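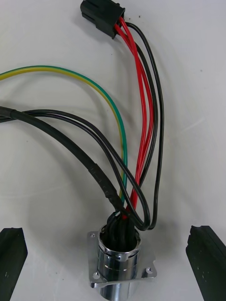

3.2 Cable harness and connector

The arm was built in a shared workshop, and all wiring between the base and the tool was made by hand. We use one harness for power, signals and protective earth, because the Povemon joints leave space for only one cable path. Fig. 3 shows the harness at its round metal connector. The red wires go from the connector to the black rectangular plug, together with two thin black wires, while the green-and-yellow wire leaves to the other side in a wide curve. We keep this separation also inside the base. The square flange has mounting holes in its corners, and it is fixed to a plate which we cut from the Zesari kit.

The free length of the red wires is 340 mm. In the first version it was shorter, and the plug pulled on its contacts when joint 2 came near its limit — this error took us most of March to find. After the change we ran 596 cycles with the Hostamach controller and recorded no loss of signal. The earth wire was measured again after every 40 cycles.

Fig. 3. Wiring harness with round connector and rectangular plug.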